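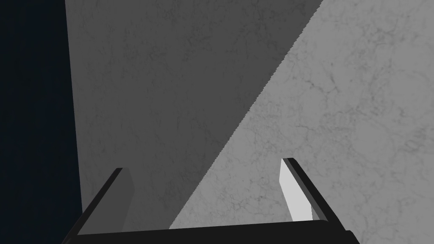

Seul-gi Min asked if we could skip the open-gripper check this round. Nope, it stays! It caught 38 bad episodes in July.

Search Submit
Print | E-mail this

1. Fingers open, nothing held: OK

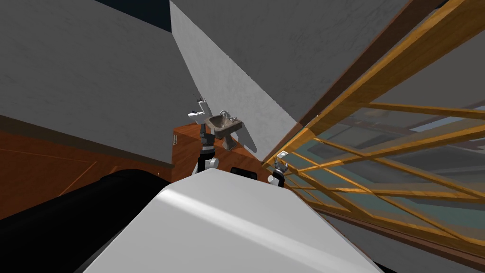 Bathroom set, both grippers up near the counter.

2. Body blocking the view: yes, a lot, so I'm marking it (sorry, Kyu-ri)
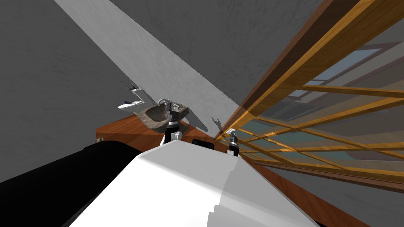 3. Seeds logged: 212 of 212, yay

4. Shadow edges: jagged 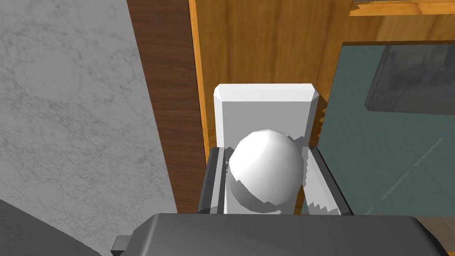
and I'd rerun those with the Okus settings before we compare success rates.

We use cookies. Accept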